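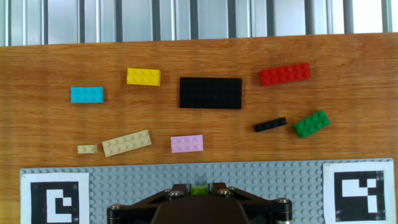 Re: sorting bench at Dudlow — how's it going?

Hi all,

On 3/24/20 someone at Yazzie wrote:
> We're getting the same cell from Skestard in April and my crew
> are nervous. Did anyone lose hours over it? And does it cope
> with mixed bricks or do you still pick by hand?

No lost hours here, touch wood! There are 14 of us on the bench and 2 have moved across to minding the arm, which mostly means laying out bricks, clearing jams and learning to swear at Zisora (the scheduling software — you'll see). Mixed colours are fine. Big flat plates, less so, and we still do those by hand.

What changed is the chatter. We used to sort facing each other, and now whoever's on the cell has their back to everyone, so we've asked for the bench to be turned. My wrists are loads better, though. On a day of 1150 refill bags I'd go home and not be able to open a jar.

One tip — get your crew's training time in writing before it arrives. We were promised 4 shifts and got half that, and I'm still arguing about it.

Happy to chat off list if your lot want to ask me stuff.

Cheers from the Dudlow bench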